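The Long Life of the Kitchen Counter

By Leonardo Zuccaro
22/02/2020

The town of Skastdale has kept records of its public housing kitchens for longer than most towns have kept records of their roads. The files sit in the basement of the municipal archive and cover 3093 dwellings, many of them since demolished. Each entry notes the height of the work surface, the material it was made of and the date on which it was replaced. Historians of the home have lately begun to read them with care.

What the records show is a slow rise. The earliest counters in the collection were low, built to match the tables they replaced, and a person of average height would have stooped to use them. By the time the Jirnar estate was completed, the standard had gone up by nearly six inches. The change followed complaints from tenants, whose letters are kept in the same boxes. One writer asked the housing office whether its architects had ever washed a dish.

Materials changed less evenly. Scrubbed wood was the rule for decades and was replaced on a fixed schedule, whether or not it had worn out. Tile came next and was disliked for its joints, which held flour and stained quickly. Laminate arrived on the Jirnar estate in a pale green that the housing office had bought in bulk, and it stayed in use there long after the supplier had closed. Stone appears in only two of the early files, both for apartments set aside for senior staff.

The archive's exhibition, which opened last September in the former Pelupessy flour mill, places these documents beside full-size models of the kitchens themselves. Visitors may stand at each counter in turn. The lowest has proved the most popular with children, and the museum has extended its opening hours on school holidays to meet demand.

A second room deals with the present day and with the return of stone. Marble was long thought unsuitable for ordinary kitchens. It is heavy, it marks when lemon juice or vinegar is left on it, and it must be sealed at intervals. Yet requests for it have grown steadily, according to Resatmont, the regional building cooperative that supplied the display material. The cooperative advises buyers to keep a cloth close at hand and to wipe up spills at once. It also suggests that they visit a kitchen where the stone has been in use for several years before they place an order - a step that few buyers take.
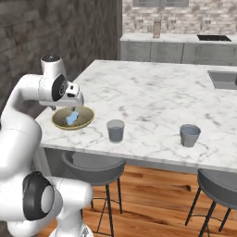 Zuccaro's view of marble is too gentle, according to one reader who saw an early draft of this article and who lived with a stone counter through two house moves. The marks never bothered her, she wrote, but the cold did, and she would go back to wood tomorrow if her family would agree to oil it.

Her letter has been added to the archive, where it joins the tenants' complaints of earlier years. The exhibition remains open until the end of the season. Admission is free for residents of Skastdale, and guided visits for groups may be arranged through the mill office.

Related articles
The Pelupessy Mill: From Flour to Public Gallery
Reading the Jirnar Tenants' Letters
Six Public Archives Worth a Visit
Why Pantries Disappeared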